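Teleop demos for hanging mugs: is 300 really enough?
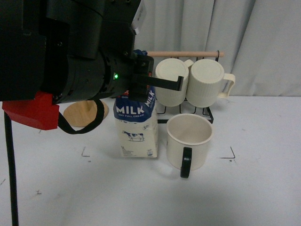 Re: Teleop demos for hanging mugs

mosoti_m wrote:
Setup is one arm, parallel gripper, wire mug rack with a wooden dowel. Task is hang the mug. We have 300 demos by remote control and the plan is to train this month. Tiria's write-up says that's plenty for one object on one rack. Thoughts before I burn the compute?

dowelhead
Plenty for what? One curtain, one table, marks drawn on the tabletop so the stuff stays in the same spot. You'll get a policy that hangs mugs between two corner marks.

zkariuki
Bit harsh. Everybody starts with a fixed area. We did 500 at Pastdale and it coped with the rack being moved a little.

dowelhead
"Coped" how? What was the success rate, and who was doing the counting?

zkariuki
I wasn't writing a paper. It was good enough that we kept going.

gripe_and_place
My issue is the handle. The upright mug has a black one and the handles I can make out on the rack are cream. If most of your demos use one kind, I don't believe it will carry over. Also the milk carton. Is it there in every demo or do you swap it out?

mosoti_m
Carton moves around, sometimes it's gone. Handle colors are mixed but I'd have to check the split.

dowelhead
Check it before you train. And how many operators?

mosoti_m
2. Me and Zawadi.

gripe_and_place
Then you've got two habits in there. I'd guide the arm by hand for a batch and compare.

zkariuki
Disagree, moving it by hand puts your own arms in the camera view. Stick with remote.

mosoti_m
OK, holding off on training until I've sorted the handles. Will post numbers in December.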